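Storing Ripe Bananas at Home
Posted by Raluca Enache, 21/06/2025

Bananas keep ripening after purchase. The steps below slow the process once the peel has turned fully yellow.

1. Remove the bag. A closed bag holds the ethylene given off by the fruit.

2. Leave the bunch joined at the crown. Separating the fruit early exposes the necks to tearing, and a torn neck lets air in.

3. Wrap the crown in plastic film, two turns, pressed flat. Rewrap each time a banana is removed.

4. Set the bunch away from direct sun, the stove and other ripening fruit, especially apples and avocados. A hook is best. On a table, lay the bunch on its side and turn it once a day - the fruit underneath carries the weight and bruises first.

5. Check the peel daily. A green tint at the crown is normal on yellow fruit. Scattered brown freckles indicate sweet fruit, suitable for eating fresh. Large soft patches indicate bruising; cut them out or use the fruit for baking.

6. To hold ripe fruit for a few more days, move it to the refrigerator. The peel will darken, but the flesh stays firm. Do not refrigerate green bananas - they may not ripen properly afterward.

7. For longer storage, peel, slice, freeze in a single layer on a tray, then transfer to a sealed container.

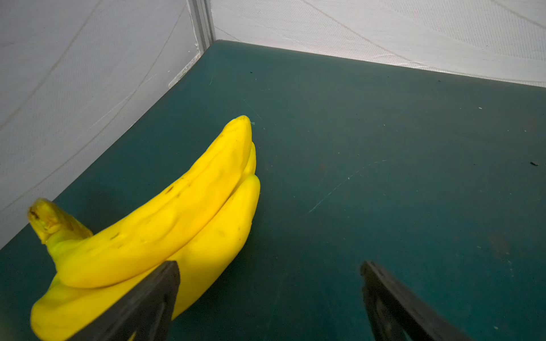 Yellow peel with a few small brown speckles, crown still greenish (step 5).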